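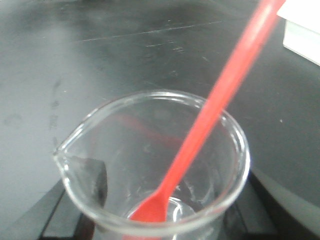 How to hand the stirring over to a robot arm (and keep your lab crew happy)

Posted June 3, 2019 by Sorin Kneževič

If you work in a small test lab you know the stirring. A beaker, a spatula, a bit of liquid in the bottom, and you standing over it while the rest of your morning goes past. At our lab in Kollanby we handed most of that job to an arm on the bench, and I've been asked so often how we went about it that I'm writing the whole thing down. It's a fun project! You don't need to be a programmer, but you do need patience and people who are willing to tell you when your idea is bad.

We mix cleaning solutions and rinse samples for the Pirkomau plant next door. If your work involves anything nasty, flammable or under pressure, stop here and talk to your safety officer before you borrow any of this.

What you'll need

A small bench arm with a gripper and a wrist camera
Glass beakers, all the same size, with a spout
Long plastic spatulas in a strong colour (red is great)
A dark stand or base to hold the beaker
Masking tape and a marker
A notebook that stays at the bench
An afternoon with whoever does the job now

Our budget was $3,000 on top of the arm, and most of that went on guarding and a decent emergency stop. Don't skimp on either.

Step 1. Watch the job before you touch the arm

Sit with the person who does the stirring and write down what they do, including the bits they don't notice. I had written "stir until mixed" in my first plan. Penry, who has done this work far longer than I have, laughed at that. She tilts the spatula near the end, she drags the scoop along the bottom where the powder settles, and she stops to look through the side of the glass before she decides it's finished. None of that was in our written procedure. All of it went into the new one, with her name on the front page.

Do this with at least 2 people if you can. They'll do it differently, and you'll want to talk about why.

Step 2. Fix the position of everything

An arm will forgive a lot less than a person. Mark where the stand goes with tape and run the tape right up against its edges. Mark where the spatula rests between jobs. Clear away boxes, lids and wash bottles that aren't part of the job, or give them a marked spot of their own well out of the arm's path.

Put the spout on the same side every time. It sounds fussy, but if someone is going to pick up the beaker and pour afterwards, they'll be glad to find it where they expect it.

Step 3. Choose your tools for the camera

Clear glass is hard going. The bench shows straight through it, the walls bend whatever is behind them, and the rim throws bright highlights that move when the light does. We got much better results once we stopped asking the software to find the glass and had it find the spatula. A bright red handle against a dark grey benchtop is about as easy a target as you could wish for.

Watch out for the reflection, though. A red handle leaning in a beaker can leave a soft pinkish band on the far inner wall, a little to one side of the real thing. Our first settings chased that band with great confidence. Tighten the colour range so that only the strong red counts, then test again with the blinds open and with them shut.

Step 4. Set the angle and the depth

Lean the spatula over the rim on a diagonal with the scoop close to the floor of the beaker. Straight up and down seemed tidier to me, but the gripper blocked the camera's view and the scoop missed the edges of the pool.

Start high, with plain water. Lower the scoop a little at a time until it's in the liquid, then stop before it presses on the glass. Run it slowly. If you hear scraping, lift it and save the new height.

Small volumes are the awkward ones. With only a shallow pool in the bottom, the scoop may sit at the edge of the liquid and push it around the wall without mixing much. We added a second, slower pass for those.

Step 5. Leave the checking with people

This is the step I care about most. When the arm finishes, it lifts away and waits, and a person looks at the beaker. Is there residue on the inner wall? Are there streaks or droplets sitting above the liquid line? If so, they can send it round again or finish it by hand, and they don't have to ask anyone which.

We keep a page in the notebook for these calls. In May we logged 88 runs, and 4 of them went back for another stir. Reading through those notes has taught me more than the arm's own log files have.

Step 6. Sort out what happens to the spare time

Talk about this early, before the arm is even bolted down! Our crew wanted to know if hours would be cut, and they deserved a straight answer. Management at Pralireo, who own the lab, agreed in writing that they wouldn't be. The time went into sample planning and into training on the arm itself, so everyone on the bench can now start it, stop it and change a saved position.

There are trade-offs. Penry misses the quiet of stirring, and she's told me so. Some people found the new work more tiring, because the easy stretch in the middle of the morning had gone. We now rotate, and anyone who wants to stir a batch by hand can put their name down for it. It keeps the skill alive too, which you'll want the day the gripper jams.

Cleaning up

Rinse the spatula and beaker straight away, while the residue is still soft. Wipe the bench and the stand, and give the camera lens a gentle go with a proper cloth. Our benchtop has its share of scratches and smudges, and the marks confused the software until we narrowed the area it searches. If yours is worn as well, do the same before you think about replacing it.

If it goes wrong

The arm stops short of the beaker: check the stand against the tape. Somebody has probably bumped it.

The spatula slips in the gripper: dry the handle and grip it higher up, where it's widest.

The camera loses the handle: look for a new lamp, a moved blind or another red object on the bench.

Liquid on the rim: slow the lift at the end of the stir and let the scoop drain against the inside wall first.

I'm working on a version for two beakers side by side and will post the settings once Penry has finished picking holes in them.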